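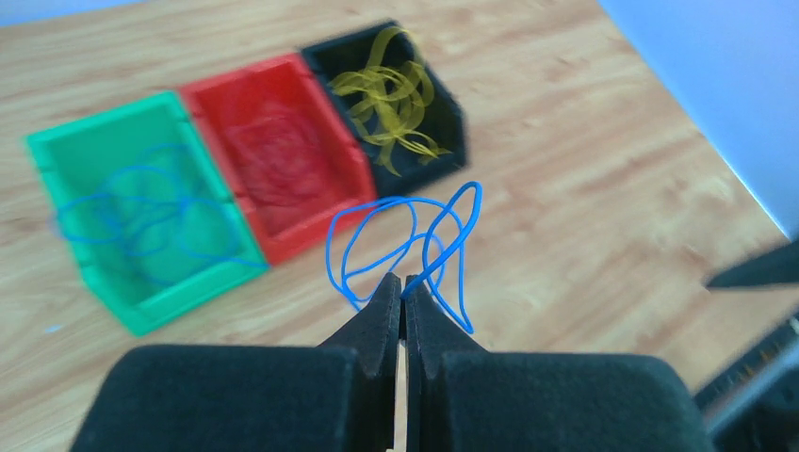 Drinitmont open day – the wire sorting room

Notes typed up on the train so excuse the state of them. Got in just after the doors opened, car park already full, had to leave the car by Sheehan's and walk back. No map handed out. Followed the arrows to the first floor, then the arrows stopped.

Sorting room is small. What I wanted to see was how they keep offcuts of hook-up wire apart, as our own drawer at the workshop is a disgrace. Answer: bins. Ordinary open plastic ones, green, red and black, pushed up against each other on a wooden table. Blue wire in the green one, so no, the colours dont match, and I did ask. The green bins were what they had. Red does go in red, and then you can hardly see it's there.

They said 900 metres of short ends came back from the benches last year and most of it used to go straight in the skip. Now anything longer than a hand gets kept for the evening classes. Good idea, will pinch it.

The tangles are the real problem. Thin stuff, springy, holds every bend it's ever had. There was a blue tangle out on the table, all loops and curls, and I had a go at a similar one at the visitors' bench. Gave up after 4 minutes. Tip from the woman on that bench – find a loose end first, and don't pull, lift. Pulling just tightens the knot. Worked better on my second go, though I still ended up with a kink every inch.

Very nice table by the way. Pale wood, lots of swirly grain, a bit of shine on it. Thin wire shows up well on it, the blue especialy. Ours is grey and you lose everything. 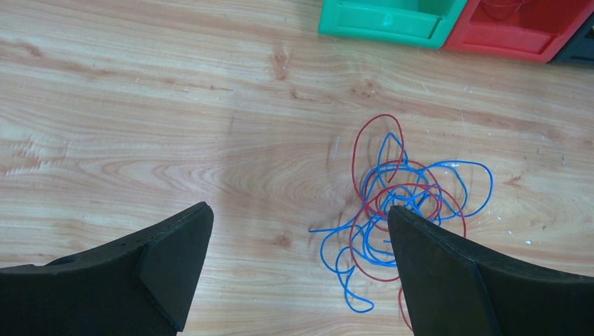

Rest of the building

Pralier had a stand in the corridor with crimping tools, prices on request, so I didn't request. Postine next door doing labels and little drawers, 53 pounds for a starter rack. Tempted. Took the leaflet.

Talk in the main hall was on recycling copper. Too long, and the microphone kept going. Left before questions. 200 chairs out and plenty of them free at the back.

Tea fine, cake gone by two. Toilets on the ground floor only, worth knowing if you're up in the sorting room.

Next one is in November, same place. Go early, park further out, and bring your own tangles – they will let you use the bench.

Posted Sep 5, 2021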